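Home Talks Workshop Projects Archive Contact

We use cookies to remember your preferences and count visits. Accept Manage settings

Speaker notes: A robot arm in a shared workshop, or how I stopped building one

Slide 1. Wait for people to sit. The back row at Saltness fills last and scrapes the most.

Say hello. I'm Florian Wieser. I have a bench at the Koller Street workshop, in a building put up in 1945 and wired, as far as I can tell, the same afternoon. Roswitha Tanner has the bench next to mine and wrote most of the code you'll hear me take credit for.

Slide 2. The plan. One arm, one gripper, clears the kitchen counter while I'm at work. I gave it 12 weeks. Pause here for anyone who has built an arm to finish laughing.

Slide 3. The hardware, quickly. We called it Nastel. Seven motors, one of them always in the mail. The first gripper fingers were printed, and they snapped. The second set were printed thicker, and snapped later at night. Pass the broken ones around and ask for them back. Last time I came home two short.

Tell the mug story if the room is awake. Short version: I typed a minus sign where there wasn't one, and the mug went to live behind the drill press. Roswitha had asked me the day before whether I'd tested that part. I said I had looked at it.

Slide 4. So we moved the practice indoors, meaning inside the computer. Jonow is our simulator. It's a pile of scripts on top of a free physics engine, and it runs on the workshop's old desktop, the one with the sticker on the power button. We build a counter, drop things on it, and let the simulated gripper make its mistakes there. Mugs cost nothing in Jonow.
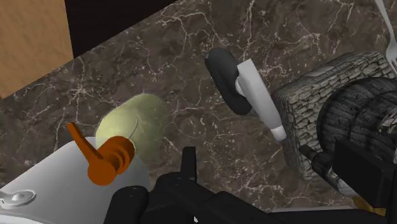 Clutter is the hard part. One object in the middle of a clean surface, we could do by the second month. Put things close together, leaning on each other or half hidden, and the planner spends a long time thinking and then goes for the wrong one with great confidence. I recognize the approach from my own cooking.

Roswitha's rule is that every run starts with a different mess. Different objects, different surface, different angle. I wanted to keep the first layout because we were getting good at it. She pointed out that we were getting good at exactly one counter, and that I don't live there.

Slide 5. The number. Our best overnight batch picked up the right object 60 percent of the time. Leave it on the screen. Don't apologize for it, Florian. In June it was 7.

Then the real arm, same code, my real counter. Play the clip, sound off (the sound is mostly me). It reaches, stops above the sponge, and goes back to its rest position. Three times. The cause was the motor mount, loose by one screw, and Jonow has never heard of screws.

Slide 6. What I'd do again: start in simulation, buy the good power supply, label both ends of every cable. What I wouldn't: printed gears, and telling my mother a date.

If there's time, show the wiring - it's improved, though the before photo gets the bigger reaction. If there isn't, skip to questions.

Likely questions. Cost: more than a dishwasher. Code: ask Roswitha, she's by the coffee. Does it clear the counter yet: it has moved the sponge.

Leave the contact slide up. Collect the broken fingers.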